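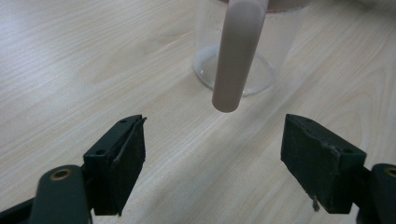
Filed under: Paid Work / Short Term / No Experience Needed

Table hands wanted — Gkikas, December start
Last updated 5 December 2025

Need people for the tabletop sessions at Gkikas. Paid, part time, sitting down most of the day. Read the whole thing before you write to us please, half the emails we got last round asked stuff that was already on the page.

The work

Small objects on a table. Picking up, moving over, putting in, taking out, setting back. Clear containers, jars, tubes, lids, marker-shaped things, cups, spoons, whatever is on the list for that day. You get a card with the task on it, you do the task, you reset the table, you do it again. Then a new card. A tube goes in a jar. A tube comes out of a jar. Lid on, lid off. Some cards are quick and some are fiddly.

It is repetitive. If you like jigsaw puzzles, model kits, beading, icing cookies, you will probably be fine. If you get bored stocking a shelf you will hate this by lunch.

Some cards take a morning to get used to. Rowena Tan does the training and she is patient, ask her anything. Training is paid same as the rest.

Who we want

Anyone 18 and up. Left-handers very welcome, we're short on left-handers. No degree, no lab background, no resume. Glasses fine. You do need to be able to:

- sit or stand at a table for 50 minutes at a stretch
- lift a bin of parts from the floor to the table (or tell us and we'll have someone else do it)
- see a clear jar on a pale table without knocking it over — harder than it sounds, you'll see
- follow a card exactly as written, even when you can think of a quicker way
- show up on time. Sessions are booked in pairs and your partner is stuck if you're late

Steady hands are good but slow is good too. We would take slow over fast any day. People who rush drop things and then the whole card has to be redone.

Hours and pay

Shifts are 9 to 1 or 2 to 6, Monday thru Friday. Pick mornings or afternoons, not both on the same day, your wrists will thank you. Minimum three shifts a week. Runs for 7 weeks from the start date with the usual break over the holidays.

Pay is $29 an hour. Paid every two weeks. Ten minute break every hour, paid. Coffee and tea on us, lunch on you. There's a fridge.

29 spots this round? No — that was a typo in the first version of this ad, sorry to everyone who wrote in about it. 29 is the dollars. Spots are 12.

Where

Gkikas, Room 159, Clulby building, second entrance (the one by the bike racks, not the glass doors). Elevator works. Bus stops right outside. Parking is free after you give your plate number to the front desk, do this BEFORE you walk away from the car.

The room is warm. Wear short sleeves or sleeves that push up and stay up. No rings, no bracelets, no dangly watch straps. Long nails are a problem with the small lids so keep them short-ish if you can. Please skip hand cream before a shift, it gets on the clear containers and then we spend the break wiping fingerprints off.

Phones stay in the cubby. You can have one earbud in for music once you're past training. Podcasts ok. No calls.

Things people ask

Can I bring a friend. Yes if they apply too. We can pair you up.

Can I do only one week. No. Takes a couple of shifts before you're any use to us, no offense.

What if I break something. It happens. Tell us, don't pick up glass with your fingers, there's a dustpan under the sink. You don't pay for it.

Do I need to know what the objects are for. No. Some of them we couldn't tell you either.

Is it the same as the Pekero sorting job. No, different room, diffrent people. If you did Pekero you can still apply and you can skip the first half of training.

Is there a target. We want 2000 finished cards by the end of the round from everybody together. No personal quota. Do them right.

How to apply

Email Rodel Estrella at the Gkikas front office, address is on the contact page. Put TABLE HANDS in the subject line or it goes in the wrong pile. In the email, tell us:

- your name and a phone number you pick up
- mornings or afternoons
- which days you can't do
- left or right handed
- anything about your hands, back or eyes we should plan for (won't count against you, we just adjust the table)

No cover letter. Three lines is plenty. Rodel calls people back in the order the emails come in and then you come by for a 20 minute tryout, a few easy cards at the table, see if you can stand it. Tryout is paid as a half hour. Bring ID.

We stop taking names when the spots are full and the ad will come down then. If it's still up, we're still looking. Didn't hear back after a week, write again — things do get lost over there.

Recent listings
Sorting and bagging, evenings — Pekero
Front desk cover, holiday weeks — Clulby building
Parts washer, mornings only — Gurkivetti
Label checker, two shifts left — Gkikas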